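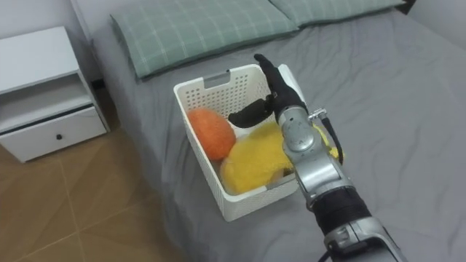
I love a soft toy, and I've never once lived with enough shelves for them. So when our little group decided to spend June on bedroom tidying, I put my hand up for the cuddly stuff straight away (the others fought over wardrobes, and good luck to them). My big discovery is the plain white basket with the little square holes. It has a handle cut into the end, it will sit on a bed while you sort, and an orange plush and a great shaggy yellow one look rather cheerful poking about in the bottom of it. I bought mine from Henriques in the sales and went back for another before I'd even got home!

I do the bed first, always. Sheet smoothed, pillows up at the top, then everything soft goes in one place and I can see what I've got. Marius Stanciu swears by sorting on the floor, but his knees are younger than mine.

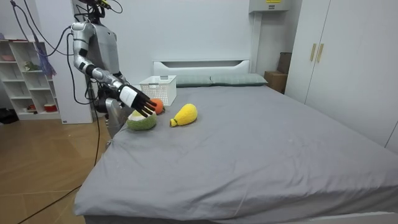

Bastside Home & Tidy Club – Bedrooms Group

Plush fruit, three of them on the bedspread, and isn't that green one a treat against all the grey? I'm very taken with the whole bed, to be fair – two pale pillows side by side and a white headboard with a slot along it. You could leave the fruit out all day and it would look as if you'd meant it.

My own rule is that the toys come off at night and go back in the morning, and the basket lives at the foot of the bed in between. Shaggy ones get a shake out of the window first. I tried a lidded box from Skukano last year and never opened it, so that's gone to my sister, who keeps wool in it.

Wardrobes are on the next page, all 28 pictures of them. If you've got a favourite basket or a clever spot for soft toys, bring a photo along to the next get-together and I'll add it here.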